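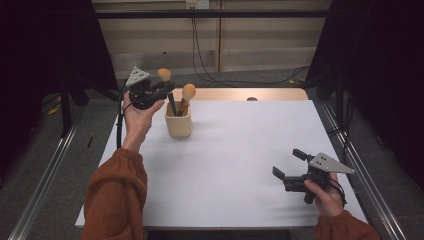 The Boladex pair on the brush-and-cup task, left gripper closing in on the taller brush.

Boladex hand-held grippers, reviewed
Tuesday, April 12, 2022

I've wanted a pair of these since Lirnura started selling them, and after 15 sessions I'm a fan! If you collect manipulation examples by hand (no arm, no teleop rig, just you and a table), they're the nicest thing I've used so far.

The grip is the best part. Your fingers curl around the body and after a few minutes you quit thinking about it, so the motions come out smooth, with far fewer of those jerky corrections that spoil a take. Makeup brushes are my favorite test because the handles are thin and the cup tips if you bump it. With my old Öberg pair I threw out a lot of those takes. With these I kept 565 examples over two weekends, and the policy we trained on them in Aneveo is already picking the right brush more often than the last one did.

Gripes? The cables, mostly. There's one per gripper, and on two-handed tasks they like to drift across your wrist. I'd also love a softer spring, as my thumb gets sore after some 2 hours. And the manual is thin on calibration, so set aside an evening for that.

Lirnura says a lighter version is due in August. I'm keeping mine either way.

Rating: 4.5 out of 5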